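Plirent hand-held gripper, second version
Reviewed by Alistair Swanson, 16 Aug 2023

I paid £1,813 for the Plirent, a sum that would buy a decent second-hand moped, and the moped would come with a manual. What you get is a two-fingered gripper on a handle, a camera looking down at the fingers, and a folded sheet listing parts you may or may not have been sent.

I've been swapping between it and the Baird since March. The Baird is lighter and has a nicer trigger. It also drops anything with a shine on it, and with some ceremony. The Plirent simply holds on. Flat things, curved things, things I would have liked it to let go of by now.
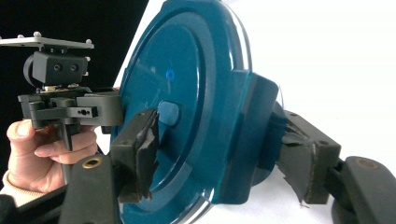
The Plirent with a big blue plastic disc between its fingers. Note the state of the tape.

Which brings me to the pads. Plirent says they're good for 4,000 grips. Mine were looking sorry for themselves by 1,000, and the replacements cost more than a roll of tape, so I expect most owners will end up where I have. The brass inserts in the arms are a good touch, and I've had the fingers off and on plenty of times without chewing up a thread.

The camera sees both fingertips clearly and copes with a white worktop better than the Jorkine I sent back to Cluncombe. Focus is fixed, so very small parts go soft.

Four stars. The fifth is available on receipt of a manual.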